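3.2 Grout joints and perceived slope in tiled rooms

Participants in the Felstead survey were asked to judge whether a tiled floor was level by eye before any instrument was placed on it. Each judgment was recorded on a three-point scale and then compared with the reading from a digital level. The survey covered 2,000 floor positions in domestic rooms, all laid with square tile and finished with cement grout.

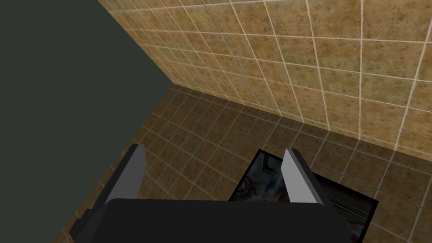

Joint direction had a stronger effect on the judgments than joint width. Where the joints ran parallel to the longest wall, small slopes were usually missed. Where they met the wall at an angle, level floors were often reported as sloping. Adeyemi noted the same tendency in the earlier Retamal trials, although those rooms were smaller and lit only by daylight.

Grout color was treated as a separate factor. Dark grout on pale tile made the joint lines easier to follow – and made errors in laying easier to find – but it did not improve the slope judgments themselves.
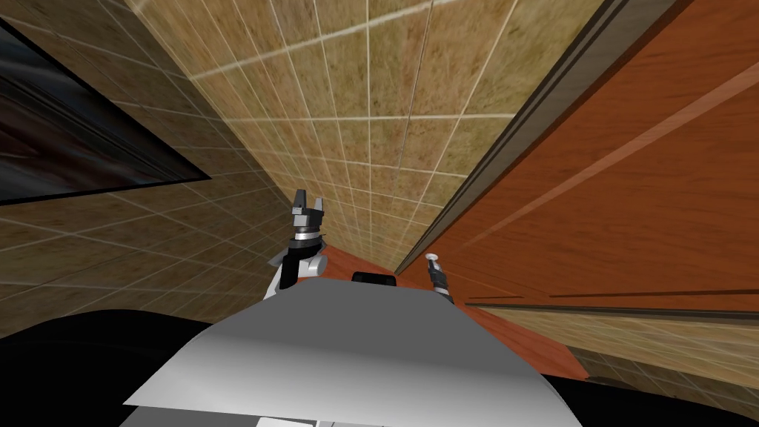

Readings were taken at the center of each tile and never across a joint. At positions where adjoining tiles differed in height, the reading was repeated after the level had been turned end for end, and the mean of the two was kept. Positions within 18 inches of a floor drain were left out, as a fall toward the drain is intended there.
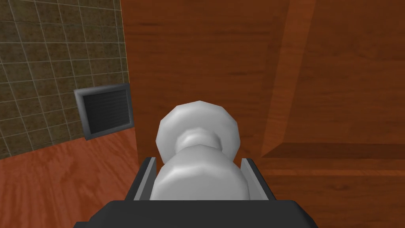 Figure 3. White knob-shaped object with faceted surfaces, held upright between two parallel fingers.

Two of the Drultton rooms had been retiled over an older floor. Their readings were kept in the main set but are listed separately in the appendix, where the added thickness at the doorway is also given. Removing them does not alter the order of the factors.
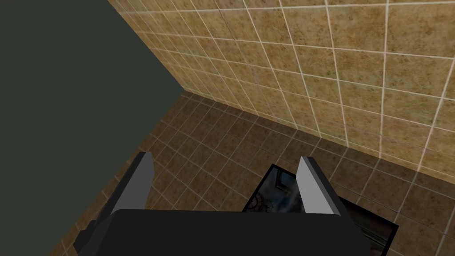
The remaining disagreement between observers was largest in rooms surveyed in the evening. Femi Adeyemi repeated the evening sessions in July using the Doltach lamp arrangement, with the light source placed low and to one side. Agreement improved for tiles with a matte surface. For glazed tiles it did not, and these are considered in Section 3.3.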